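Andville photo studio adds team and league portrait days

17 August 2020

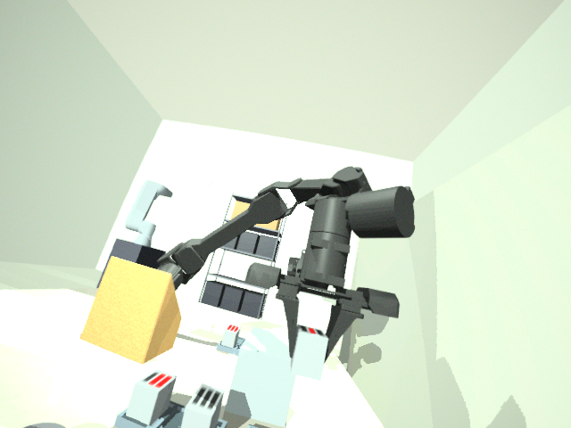

Rendered view of a dark gray robot arm reaching toward a yellow block on a white tabletop.

12 shares | 4 comments

Obradović Portraits, the Andville studio best known for family and graduation sessions, will start booking full-day portrait sessions for youth and adult sports leagues this fall. The first dates open next week, and the studio says it will take leagues of up to 800 players, split over as many days as needed.

Until now the studio has handled teams one at a time, mostly baseball and softball clubs that came in before the season. League organizers had been asking for a single booking that would cover every team in the same place, with the same lighting and the same background, so that prints from different age groups would match.

Players will be photographed one by one against a plain gray or black background. Team pictures will be put together afterward from the individual shots. The studio moved to that method in April, when group sessions were called off, and plans to keep it for the league days. Families who want siblings from different teams in one picture can ask for that at check-in.

Each team gets a time slot, and players are asked to arrive in full uniform with any equipment they want to hold. Cleats are allowed on the studio floor as long as they are clean. Goalkeepers and catchers should plan on a few extra minutes for their gear. Masks are required for parents and coaches at all times and for players until they step in front of the camera.

Sessions will be held at the studio on weekends. For leagues outside town, a crew of four can set up in a gym or clubhouse that has at least one wall free and a working power supply. Soltonholm is the farthest the crew will travel this year. There is a travel fee for bookings outside Andville, charged once per day and not per team.

Proofs go up in a private online gallery seven days after the session. Orders placed through the gallery are printed by Dromex and mailed to the buyer's home - the old paper order envelopes are gone. Digital files can be bought on their own or as part of a print package. Leagues that want banners or program covers should say so when they book, as those are shot in a wider format.

The studio has not published a price list for the league days. It says the cost per player will depend on the number of teams, and that leagues booking 12 or more teams will get the coach portraits at no charge. A deposit is due when the date is confirmed. It can be moved to a new date if the season is postponed, but it is not refunded after the schedule has gone out to families.

Soccer and cross-country teams will be scheduled first. Hockey and basketball bookings will open later in the fall, once the leagues have settled their own calendars. Single-team sessions are still available on weekday evenings, and existing bookings are not affected by the change.

Last updated: Monday, 4:12 p.m.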